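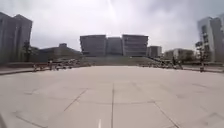
Chibuzor Ajayi says the sweeping robot saves him nothing on the plaza, because he still walks the slab joints behind it with a broom. I put his remark first because the supplier's summary leaves it out.

Progress report to the Olatunji fund, 15/02/2021
Site: Cerkley campus, main plaza and paths

The Zultia unit has logged 208 hours of sweeping against the 417 in our plan. Usex, the supplier, blames the weather. Our own log blames the route software for most of the missed runs, and the two accounts have not been squared.

Open paving goes fairly well. The edges by the bicycle rows do not. The unit keeps its distance from parked bikes, so that strip is still done by hand. It stopped and called for help 27 times, and each call pulls a groundskeeper off other work. Those minutes are not in the savings figure, and I would not rely on it until they are.

Two jobs were rewritten as "operator" posts. The pay did not change. The crew got one morning of training and a phone that rings during lunch.

Stains on the slabs were never in the unit's scope, though the application implied otherwise.

We ask that the second payment be held until August, when Usex owes us the revised route map.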